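Stories > Short Fiction > The Pikham Quarterly

Search stories Enter keyword Go

August 6, 2022
By a Pikham member

The Hanging Committee

The Pikham Art League had a rule that any resident could show one piece in the summer exhibit, provided it was dry and had a wire on the back. The rule had held through 30 summers and several paintings of the same covered bridge. Then, in July, somebody left a quilt on the step of the old feed store with a note that said only, "For the show. No wire."

It was a large quilt, and it showed the town. You could find Hofstetter Street, with the bank at one end and the bar at the other, and between them a great many small cloth people doing what the people of Pikham do. One was putting his trash in a neighbor's can. Two were leaving the Huvura Motel by separate doors. A woman with the unmistakable hat of the League's president was moving another woman's watercolor to the hall by the restroom.

The president studied this for a long time and said the stitching was uneven.

We met that night to discuss whether it was art. We had never discussed that before, and I think we were all surprised at how little we had to say. Someone read aloud from a library book. Someone else pointed out that we had once hung a clock made from a ham.

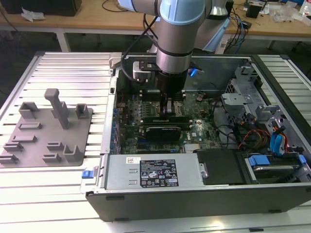 The ham was at least signed, came the answer from the back row, and it kept good time.

So we voted, and it was a tie, and we voted again after coffee, and it was a worse tie, as one person had gone home. The president proposed a compromise. The quilt would be shown folded.

I was given the job of folding it. I'm not a natural folder. I tried it in half, which left the motel on top. I tried it in thirds, which gave us the trash cans and most of the president's hat. Every way I turned it, some citizen came up to the surface, looking pleased with himself. By midnight I had it down to a square the size of a bed pillow with nothing showing but sky, and I put it on a chair, and I made a card for it: Untitled, Mixed Fabric, Not for Sale. 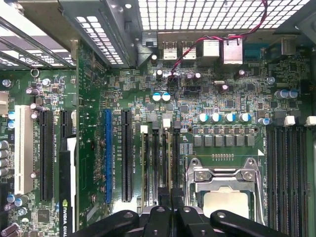 In the morning there was a line to the corner. I would like to say they had come for the watercolors. They filed past nine covered bridges without slowing down and stood in front of my chair, looking at the square of sky. Then a man from Devell, who had driven over the ridge on purpose, asked if he might lift one edge.

I told him it was against the rules. He put a five in the donation jar and asked again.

By noon we had 200 dollars, and most of Hofstetter Street was hanging off the chair. People found themselves and were furious. People failed to find themselves and were worse. The president stood with her back to the wall and her hat in a grocery bag, telling visitors that the restroom hall got the best light in the building.

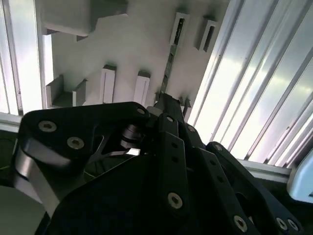
A black gripper below a white structure.

We never learned who made it. I have a theory, based on the fact that in all that cloth, down to the dogs, there was no one on the porch of my own house. I looked twice. My sister-in-law says this means the quilter was being kind to me. I think it means she ran out of beige.

The quilt was gone when we came to take down the show. In its place was a coil of picture wire, still in the package, and a note asking for the chair.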